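## 4. Fitting the edge trim

The Hullura benchtop kit ships with one length of trim, a bag of screws and a tube of Nenitz adhesive that will outlive the kitchen.

1. Clear the bench. All of it, including the fruit bowl.
2. Wipe the edge with methylated spirits and leave it for 60 minutes. Tea is permitted.
3. Measure the edge, then measure it again from the other end. If the two numbers differ, use a better tape.
4. Mark the trim and cut it with a fine-toothed hacksaw. File off the burr.
5. Run a thin bead of adhesive along the edge, stopping 82 mm short of each corner.
6. Press the trim home from the centre outwards and tape it down overnight.

> **Note:** Benches longer than 1,599 mm need the joining piece, sold separately, naturally.

> **Caution:** Cut trim is sharp. Wear gloves, and keep offcuts off the floor if anyone in the house goes barefoot.

Coloured trims are fitted the same way and show fingerprints sooner.

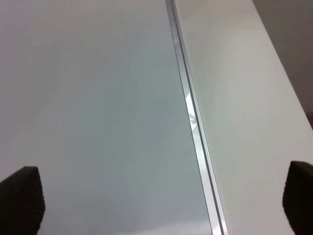
*Fig. 4: Narrow metallic strip against a white surface.*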